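Looking after a wooden worktop (and rescuing one you've neglected)

When we moved to Mastport the kitchen came with a big solid wood worktop that had been treated, as far as I could tell, with nothing but tea. Rings everywhere, a grey patch by the tap, and one corner so rough it snagged my jumper. I very nearly ripped it out. I'm so glad I didn't, and since people keep asking me how I got it looking decent again I thought I'd put everything on one page.

Most of this works just as well on a wooden table, a chopping board or a workbench. Please do check yours is solid wood before you go near it with sandpaper though! A thin veneer will sand away to nothing before you've had time to put the kettle on.

Everyday cleaning

Warm water, a tiny squirt of washing-up liquid, a cloth wrung out until it's barely damp. Wipe along the grain, then go over it with a dry tea towel. I know the drying bit sounds fussy, but puddles are what turn wood grey, especially round the sink and under the dish rack.

I don't use bleach or anything with "power" on the label. I did try one of those orange kitchen sprays once and it took the shine off a patch the size of a dinner plate, so back to the washing-up liquid I went.

Sticky spots and mystery gunk

Dried jam and syrup will usually lift if you lay a warm damp cloth on them for a couple of minutes. Candle wax wants the opposite – an ice cube in a sandwich bag until it goes brittle, then ease it off with an old loyalty card. For the gluey stuff left behind by price stickers I dab on a bit of cooking oil, leave it while I do something else and wipe it off with soapy water.

Onion and garlic smells

Half a lemon and a handful of coarse salt. Rub it round, leave it five minutes, rinse the cloth and wipe it all away. My neighbour Aino Pitkänen swears by bicarb instead, made into a paste, and her boards do smell lovely, but on oak I found it left a dark smudge I then had to sand out. Try it somewhere hidden first.

Sanding out the bad bits

Clear everything off. I mean everything, including the toaster you think you can work around. Start with 80 grit if the surface is really rough or badly stained, and something finer if it's only a bit tired. Go with the grain, use a block, and don't lean on one spot or you'll make a dip that catches the light for ever more (ask me how I know). Then work up through the finer papers until it feels silky.

You'll see people online going all the way to 1000. Save your arms! Very fine paper can polish the surface so much that the oil struggles to soak in. I stop at 240 for the kitchen.

Hoover up the dust, wipe with a barely damp cloth and leave it to dry completely. Damping the wood lifts the fibres a little, so if it feels furry afterwards give it one more light go with your finest paper.

A pale butcher-block top is the one I'd pick if I were starting from scratch. It's forgiving to sand, it brightens up a dark room, and a small repair blends in far more easily than it does on a dark stained one.
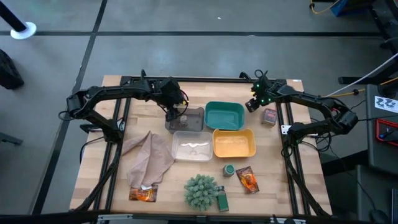 Oiling

I use a food-safe worktop oil from Clulotar, mostly because the hardware shop stocks it, but any decent one will do. Pour a small puddle, spread it thinly with a lint-free cloth, leave it for as long as the tin says and then wipe off every bit that hasn't sunk in. Thin coats! If you leave it sitting there it goes tacky, and you'll be peeling the post off it for a week.

A newly sanded top needs 2 coats at the very least and I'd happily give it more. After that I top mine up each April, when I can have the windows open, and again before Christmas if the water has stopped beading.

One serious bit. Oily rags can heat up and catch fire by themselves if you scrunch them up in the bin. Lay them out flat outdoors to dry, well away from anything that burns, or soak them in water and pop them in a sealed metal tin.

Black rings from tins and pans

These are usually iron reacting with the wood, so scrubbing won't shift them. Sand lightly first. If that fails, an oxalic acid wood bleach does the trick – gloves, goggles, open window, follow the packet to the letter and rinse well. And keep the cast iron on a trivet from now on.

Dents

Put a damp cotton cloth over the dent and press a hot iron on it for a few seconds at a time. The steam swells the crushed fibres back up. It won't fix a proper cut, and it will spoil the finish, so you'll need to re-oil that bit once it's dry.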